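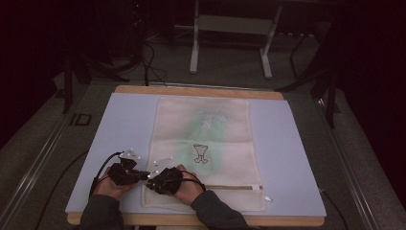

Reading time: 5 min

Folding and Packing Helpers Wanted at Furnulham

We are looking for two patient, friendly people to join the soft goods table at Furnulham, where we sort, smooth, fold and pack cloth bags, zip pouches, pillowcases and all the other bits of fabric that people carry around until the print fades and then pass along to somebody else. It is part-time work, 15 hours a week, and you don't need any experience beyond having folded things at home and cared a little about how they came out.

Let me tell you something about us first, and I apologize in advance if I go on. Furnulham began in the back half of a building on Cangate, when my friend Sulastri Hutapea and I had more donated linens than we had shelves. People kept bringing us bags. Canvas ones, thin cotton ones, bags with a drawing on the front that somebody must have loved once, bags with zippers that stuck halfway. We washed them and folded them on her dining table and sold them in bundles, and to our surprise the bundles went. We now have proper tables, a washer that only complains on cold mornings, and a steady customer in Kwok, the secondhand shop two doors down, which takes a good share of whatever we pack.

The work itself is quiet. You take a bag from the clean bin and lay it flat on your board, which is covered with a sheet so that the cloth doesn't catch. You smooth it with your hands from the middle outward. You check the seams and you run the zipper all the way across and back again (please do both directions, some of them are only bad on the way home). Then you fold it in the way we'll show you and add it to the stack. When a stack is ready you tie it, tag it and put it on the cart for Kwok or on the shelf for our own counter.

Old fold lines are fine and we don't iron them out unless a customer asks. A faded print is fine too. We are quite fond of the faded ones, and Sulastri has strong feelings about facing the printed side up so that whoever opens the bundle sees the picture first. What we do pull out are torn corners, zippers that won't close and anything that still smells of somebody's garage. Those go to Kamarul Latuheru, our mender, who works at the window and is happy to show you how to free a stuck pull if you're curious. He'd be delighted, really, as he's been trying to interest the rest of us for ages.

The job would suit you if you like working with your hands and can keep your attention on small things for a good stretch. You can sit or stand, and we can raise or lower the boards for you. There is some lifting, mostly laundry bins, and there is always a second person around for the heavy ones. You should be comfortable with cloth dust and with the radio. We talk a fair amount while we fold, but if you're the sort who would like to be left to your own thoughts, you'll be left to them, and you'll still be offered tea — we do insist on that.

Hours are split over mornings and early afternoons, and we can shift them around school pickups, bus times and second jobs. Please tell us what you need when you write and don't wait until you've started. You'll have 2 paid training sessions before you go on the regular schedule, both with Suryani Ong, who taught me to fold a lined bag properly after I had been doing it wrong for years. We provide aprons in a few sizes. Bring shoes you can stand in, and a sweater or light jacket, because the back of the building holds on to winter long after the front has let it go.

Pay is by the hour and goes out every other week. Nadhirah Oei in the office will go through the rate and the paperwork with you before you agree to anything. Both places are open until filled, though we'd love to have people settled in before the spring donations arrive. Last spring we were handed 40 sacks in a single morning and had to stack them down the hallway, and I would like very much to have more hands this time!

To apply, write us a short letter or drop in at the counter on Cangate. A page is plenty. We don't need a formal résumé, though you're welcome to send one. Tell us a little about yourself, what hours would work, and whether there's anything that would make the table easier for you. If writing letters isn't your thing, come in and talk to Nadhirah and she'll take down the details. We'd like to hear from everyone by February 21, 2026, and we'll answer every letter, even if it takes us a few days to get to yours.

With warm regards from all of us at the table,
Anjani Goh
Soft Goods, Furnulham

Comments

Marlene: Is this open to people who haven't worked in a long while? I raised four kids and have folded more laundry than I care to remember.

Anjani Goh: Marlene, yes, please do write to us! You sound like you'd be teaching Suryani a thing or two.

threadbare44: Bought a bundle last month and the zippers all ran smoothly. Do you take pillowcases with small stains?

Nadhirah Oei: We do, as long as they've been washed. Leave them at the counter in any kind of bag and we'll sort them from there.

Pete R.: Would you consider someone for mornings only? My bus home leaves Cangate just after noon.

Anjani Goh: Mornings only would be fine, Pete. Put the bus time in your letter so we can plan around it.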